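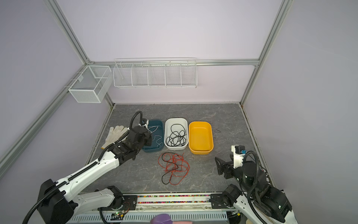 What's the best way to store loose cables so they don't knot up again?
Coil each one by itself, put a tie on it, and give every type of cable its own bin. The knots mostly come from different cables sharing one box.

I get asked this a lot lately (okay, Zewditu Lencho has asked me twice) so I'm making it a thread. It's long, sorry, I have a lot of feelings about cords

My starting point was one giant tote in the hall closet that I had not seen the bottom of since we moved to Trerkwood. Chargers, speaker wire, printer leads, the cord to a fan we don't even own anymore. All of it in one lump you could pick up with one hand

First thing: sort by color and what it does, before you coil anything. I tried coiling as I went and ended up with a pile of beautiful little coils that I then had to sort all over again!

My colors go teal for white cables, white for black cables, yellow for whatever I haven't made my mind up about. And yes, I know black cables in a white bin sounds backwards, but you can see a black cord in there from across the room and you can't in a dark bin

The yellow one should stay empty most of the time. It's a waiting room. If something's been sitting in yellow since June it goes to the recycling drop-off

A thin white cable is the easy kind. Coil it loose, wide circles, let it lie how it wants. If you wrap it tight around your hand it remembers, and then every time you use it you get that annoying spring shape across the desk

Black cords are where I get lazy. They're longer and stiffer and I just loop them round the inside of the bin and tell myself that counts. It doesn't count. It's a bird's nest with a plug on it

And then red-and-black twin wire, my enemy. It's two strands stuck side by side so every twist you put in it stays in, and if the pair has started to split at the end the loose bits grab everything else you own

What works for me on twin wire: lay the whole bundle out on a flat surface, find one end, and only ever pull that end OUT of the loops. Never pull on the middle. Pulling on the middle is how I made a knot so bad that Attila Farkas offered to cut it for me

Also do it on a mat if you have one. Bare tabletop and the bundle skates away from you. A mat holds it still and you get both hands free

Somebody is going to ask about gloves so: I keep a pair of knit ones with the bins, the white kind with the colored cuff. Old cords are filthy and some of them are sticky, I don't want to think about why. For the fiddly ends I take them off again, no way am I picking at a knot in knit gloves

Wire baskets on the wall are the part I'm most excited about. A long white one with dividers, five compartments, and a smaller mesh one to the side. I want adapters and small stuff up there, one kind per compartment, and the bins left for the long things

Rule I'm trying to stick to though — the baskets stay empty until the bins are done. Last time I filled the wall first because it was more fun and then I was too tired to touch the tangles for 3 weeks

Dragica Mladenović replied to an old post of mine saying she uses bread bag clips as cable labels, one on each plug. I tried it, love it, we don't eat enough bread. Masking tape folded over into a flag does the same job and you can write more on it

On ties: I bought the 22 pack of the Fandetar hook and loop ones and I'd buy them again. The twist ties that come with new electronics are fine too, save them! Rubber bands go gummy, skip those

Mirsad Shehu wants to know how many cables I had in total. I counted, because of course I did. 74. In one closet. I live with one other person

Things I kept in spite of everybody's advice: two very long extension cords, the twin wire (it's still good wire and I have speakers), and one cable I can't identify that feels important

If you only do one piece of this tonight, do the white ones. They're the quickest, you get a full bin in one go and it makes you want to keep going. Leave the twin wire for a day you've slept

Slavica, I saw your question about lids — I don't use them. I open a lid once and then it lives on the floor. Open bins, side by side in a row, and I drop things in as I walk past

Will post the wall baskets once there's something in them. Still need to find where I put the ties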